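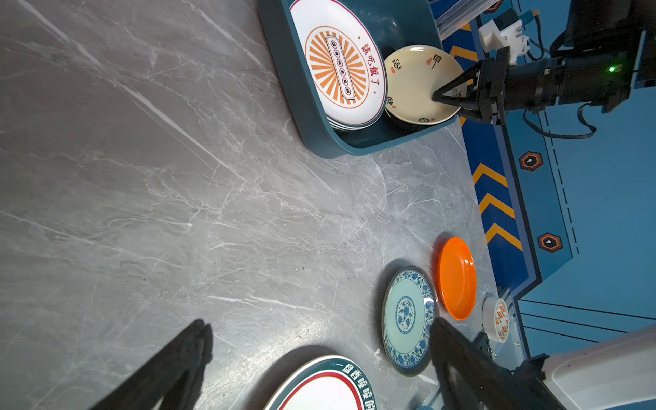 Speaker notes: Time-to-hire and where the days go
Annelies Zürcher, Sternbridge

1. Opening
State scope first. Permanent roles only. Contract and temp desks are excluded, as their clock starts at a different point.
Data set: 461 placements, 2304 first interviews, one applicant tracking system (Zolier). That gives just under 5 first interviews per placement. Say the ratio slowly, it comes back in section 3.

2. Definitions
Time-to-hire runs from signed job brief to accepted offer. Notice period is not counted.
Mention that Okeke desk used "date advertised" until March. Those records were restated before the analysis.
Pause for questions on definitions. Do not take questions on fees.

3. Where delay sits
Sourcing is stable across desks. Feedback after first interview is not. Median wait for client feedback is eight days. Candidates who withdraw mostly do so in this window.
More interviews per role did not shorten the process. Refer back to the ratio.

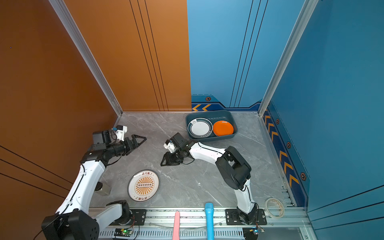 RECOMMENDATIONS

Agree feedback dates in the job brief, with a named person on the client side.
Book second interview slots before first interviews start. Release them if unused.
Log withdrawal reasons from a fixed list. Free text could not be analyzed.
Tastari pilot: same rules, engineering roles only. Results are not ready. Do not quote interim numbers.

4. Close
Hand over to Sibusiso Makhubela for the section on salary bands. Leave the definitions slide up during the changeover.

14 shares | 2 comments

deskside_r: Was the median split by seniority? Eight days seems short for director roles.

M. Pruitt: We tried pre-booked second slots. Hiring managers kept moving them, so the release rule needs a cutoff time.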